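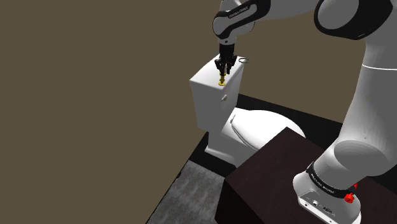
Fesness Bathroom Set

Simulated scenes and recording tools for collecting arm demonstrations
Made by Valdovinos, Revdale
Last changed 2 September 2020

Overview

Fesness Bathroom is a set of simulated rooms for recording examples of an arm picking up, moving and putting down small objects. The examples are saved in a form that can be used directly to train a policy by imitation. An operator drives the arm with a hand controller or a 3D mouse, and the recorder saves what the arm did together with what the cameras saw.

The set contains 134 tasks. Most of them take place on or near a toilet, a basin or a shelf. In the tank lid group the arm works from the top of a cabinet in front of the toilet and has to reach over the bowl to get to the lid. Objects are small pieces such as a short brass-coloured cylinder with a flared disk at the bottom, or a thin silver ring lying flat. The ring is the harder of the two to pick up and we suggest leaving it until the operator has done a session with the other objects.

What is included

Scene files for all 134 tasks
The recorder, with replay and trimming
2 camera views per scene, which can be moved before recording
A set of 2000 recorded demonstrations, already checked
Task text for each scene, in plain English
Scripts to convert recordings to other file layouts

The hand controller is not included. A list of the ones we have tried is in the setup guide.

The arm

Scenes come with a seven-joint white arm and a black two-fingered gripper. You can swap in another arm if you have a model for it, but the start poses will need to be set again and the reach in the tank lid group should be checked by hand. A shorter arm may not get to the far corner of the lid from the cabinet.

The gripper is driven by a single open and close value. Finger force can be changed in the scene file. The default is low so that thin objects do not jump when they are squeezed against a hard surface. If objects slip out during a lift, raise it in small steps.

Recording a session

1. Open the recorder and choose a task. The task text is shown at the top of the window.
2. Move the arm through the whole job once without recording. Watch the elbow as well as the gripper.
3. Press record. The scene is reset and the objects are placed at new positions inside the allowed area.
4. Carry out the task at a steady speed. Long pauses are kept in the recording unless you trim them later.
5. Press stop when the object has been released and the gripper is clear of it.
6. Mark the attempt as good, poor or failed. Failed attempts are kept in their own folder.

A practised operator should plan for 80 attempts in a session. New operators will do fewer, and the first ones are usually not worth keeping.

What gets saved

Each demonstration is one file. It holds the joint angles, the gripper value, the position of every movable object, the operator's commands, and the images from both cameras. The random seed is saved too, so a scene can be rebuilt exactly as it was placed. Depth images are off by default and make the files a good deal larger.

Changing the rooms

Wall colour, floor texture, lighting and the position of the furniture can all be changed from the scene file. The supplied rooms are plain on purpose, with flat walls and very little clutter. If you want more variety, the Madness add-on changes colours, textures and lamp positions at random each time the scene is reset. It does not move the furniture or the arm base. Recordings made with the add-on are larger because the full list of changes is stored with them.

Known problems

Small objects placed very close to the edge of the tank lid can fall behind the toilet on reset. Press reset again.

Shiny objects may look too bright in the camera views under the strongest lamp setting.

The July version saved the gripper value one step late. Recordings from that version can be corrected with the fix script in the tools folder. The supplied demonstrations have already been corrected.

Licence and support

One licence covers one site and any number of operators. Recordings you make are yours and may be shared or published. The supplied demonstrations may be used for training but not resold.

Questions about setup or file layouts should go to Damián Medrano at the Revdale office. Please include the task name, the recorder version and the seed of the scene if something has gone wrong.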